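Workura 秋季新品发布：Nina 矮柜系列今天上架

2025年10月13日

大家好，我是石德明（Deming Shi），Workura 的产品负责人。按规矩新闻稿该用第三人称写，可是 Nina 这套柜子我从头跟到尾，让我换个口气夸自己还真有点别扭，干脆就直接跟各位聊吧！

Nina 是一组贴地摆放的矮柜，没有柜脚，底边直接落在地面上。最早的想法来自石卓然（Zhuoran Shi），她家客厅窄，高柜一放进去，整面墙都跟着往前压（她的原话是“像有人站在那儿盯着我吃饭”）。我们就想，能不能把收纳全压到膝盖以下，上面留给窗户、画，还有绿植。

颜色吵得最久。Palesa Mthembu 负责表面处理，前后给我们看了一大堆色样，深胡桃、白蜡、偏红的樱桃色都有，最后大家投给了浅浅的蜂蜜棕。这个颜色不挑地面，配灰地尤其舒服，冷暖一搭，屋子马上就松下来了。木纹我们特意留得很淡，横着走，凑近了才看得清楚。

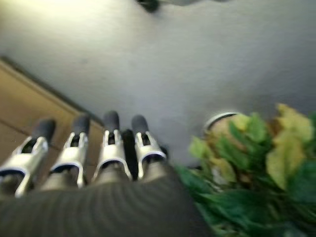 怎么摆，怎么收

很多朋友在预览会上问我，没有柜脚，扫地怎么办？柜子底下没有空隙，灰就进不去，沿着边擦一遍就行。柜子和地面之间会有一道细细的缝影，地面稍微不平的老房子会更明显一点，随货附带的薄垫片可以调，两个人抬一下，垫进去，几分钟的事。

我自己家里摆了两组，一组放孩子的拼图和画纸，另一组塞满了换季的毯子。Barrett Rosenthal 更狠，他把玄关的鞋、雨伞、狗绳全收进去了，柜面上只留一盆植物。他管这叫“出门前唯一不会吵架的角落”，我们差点拿来当广告语。

平时打理用拧干的软布顺着木纹擦，别用含蜡的喷剂，擦多了表面会发腻。旁边放绿植的话，花盆下面记得垫个托盘。

价格和购买

单组 Nina 售价2,000元，含送货上门。首批一共592组，其中70组留给 Flelitz 的线下展厅，想先摸一摸木纹再决定的朋友可以直接过去，现场有不同长度的组合可以试摆。展厅前100位下单的顾客，我们送一套同色的内部隔板，抽屉里放小东西会方便很多。

第二批预计12月到货，颜色不变，会多一个更窄的尺寸，适合放在床尾。这个尺寸是预览会上大家一再提的，我们回来就改了图纸，谢谢各位这么不客气！

关于 Workura

Workura 做小户型家具，产品以矮柜、边桌和收纳件为主。配送和安装由合作伙伴 Bromurex 负责，旧柜子也可以请他们一并搬走，下单时备注即可。

媒体联络：Elie Shboul，Workura 传播部。需要借样品拍摄或者约展厅参观，请提前跟他打招呼，他会帮各位安排时间。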